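Ulier Frequently Asked Questions

Tabletop planning, simulated rooms and the Mussa planner
Last updated November 18, 2023

What does Ulier do, and what doesn't it do?

Ulier sits between your task description and your robot's controllers. You hand it a goal ("bring the remote to the sofa", say), and it asks the Mussa planner for a sequence of base and arm motions, checks them against the room, and sends them along. It doesn't write your low-level controllers for you, and it doesn't train anything. If you already have a controller you love, please keep it! We have tried hard to stay out of its way.

Do I need a real robot to get started?

Not at all, and we'd gently suggest you start without one. The download comes with a set of furnished rooms that run in the Tarard simulator, and most people spend their first few evenings just moving things around on a living room table and getting a feel for how the planner thinks.
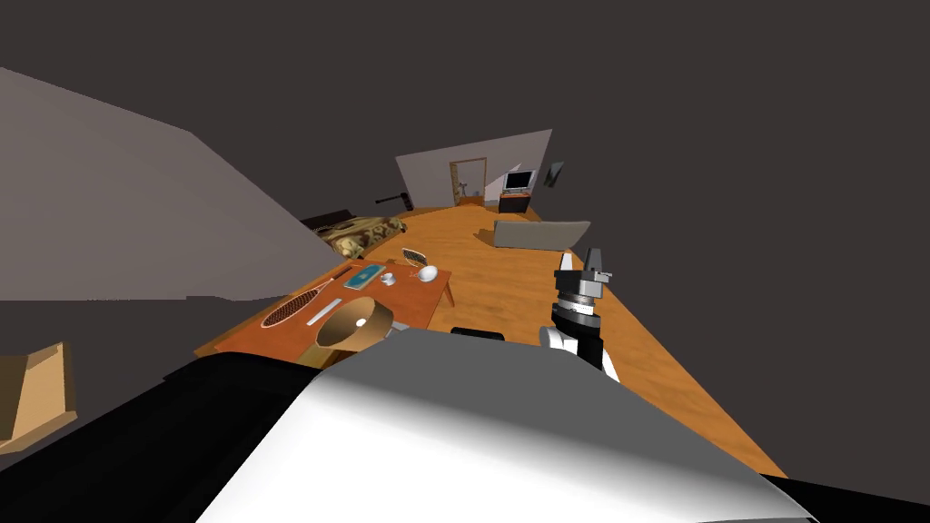 A table in one of the simulated living rooms, with a racket, a phone and a bowl among the things on it.

How many rooms are included?

There are 24 rooms in the standard download. The larger Skukiron pack has 1323 object layouts spread over the same rooms, and you can fetch it with the same installer (it takes a good while on a slow connection, so perhaps start it before lunch).

My room looks tilted in the camera view. Did I load it wrong?

Probably not. The view follows the camera's own orientation, so if the camera mount has a roll angle set, the floor and walls will lean with it. The planner works in the world frame and doesn't mind one bit. If the lean bothers you, open the viewer settings and turn on "level horizon", which changes only what you look at and leaves the recorded images alone. Please do leave the recorded images alone if you plan to compare runs, as your perception module has to cope with the same roll that the camera has.

The planner says "no visible target" and stops. What should I check?

This is the question we get most, so forgive a long answer. Mussa won't plan a grasp on something your perception module hasn't reported in the last 100 frames. Sometimes the object really is out of view. More often the arm has been parked where the wrist camera faces a big, plain surface, and there is simply nothing for the detector to hold on to.

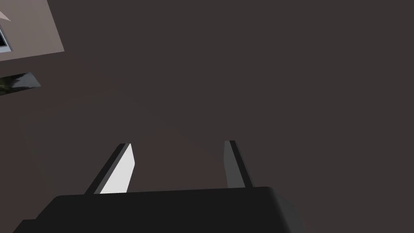
The quickest cure is to add a look-around step before the first grasp. In the task file, set "scan_first" to yes and the arm will sweep through a few poses until the detector reports something, or until it runs out of poses and tells you so. You can write your own list of poses too – the format is the same one used for waypoints, and the notes in the file walk you through it.

Can I plan for both arms at once?

Yes, as of the October release. Earlier versions planned one arm and treated the other as an obstacle, and that still works and is still the default. To plan them together, set "arms" to both. Expect it to be slower, especially near a table, where each arm has to keep clear of the tabletop, the chairs and its neighbor.

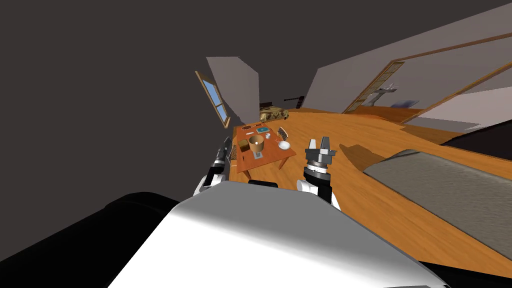 Godfrey Rugemalira

I look after the two-arm planning code, so the rest of this answer comes from me. If a joint plan fails, look at the time limit before you look at anything else. It is set to 900 milliseconds, a number I chose on a fast desktop, and I'm sorry to say it is a bit stingy for a laptop. Double it and try again. If the plan still fails, turn on the collision log and see which pair of links comes up most often. When it's the two forearms, moving the base back a little usually helps more than any amount of fiddling with the arms themselves.

Where do I send a bug report?

Use the tracker linked from the download page, and please attach the task file and the planner log. A screenshot is lovely to have as well, but the log is what lets us rerun your plan on our side. We read every report, though it may be a few days before you hear back.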